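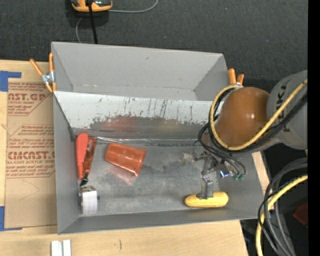
Gripper on the corn, cup and the red things still to the left.

April, 6:40 pm
Posted by the Filix notebook

Spent the day on the grasp ranker again. The Mirimari branch now builds against the new planner, so the old shim is gone and I deleted its config before I could talk myself into keeping it.

The main problem is the sloped panel. It's scratched white at the top and bare metal toward the bottom, and there's a reddish reflection on the bare part. The segmenter gives that reflection its own mask, and the ranker then scores it as a fine place to put the fingers. I tried raising the mask confidence cutoff and lost the small white box along with the reflection. Put it back where it was.

What I did instead was fit a plane to the slope from the depth data and throw out any mask that sits flat on that plane. Replayed the log through it, 3,615 candidate grasps. Most of the bad ones on the slope dropped out. A few on the clear crinkled strip at the seam are still there, depth is garbage along that line. I may just paint a no-go band over it.

Corn is easy for the ranker. Long, bumpy, bright yellow, top grasp in the middle every time. The cup on its side is harder. The ranker likes the rim, the planner doesn't like what the wrist has to do to reach it, and we burn 200 ms finding that out for each candidate. Moved the reachability check ahead of the collision check and cut the list to 30 before either one runs. Planning time is down to nearly half on replay. Haven't checked the far left corner cases.

Also found that Iglesias (the logging tool, not the viewer) was stamping frames on write and not on capture. That explains the offset I was chasing last week. Fixed, 11 lines, plus a test.

Tomorrow: no-go band, rerun the replay, merge if the numbers hold. Ask for more disk on Gasum, the logs are filling it again.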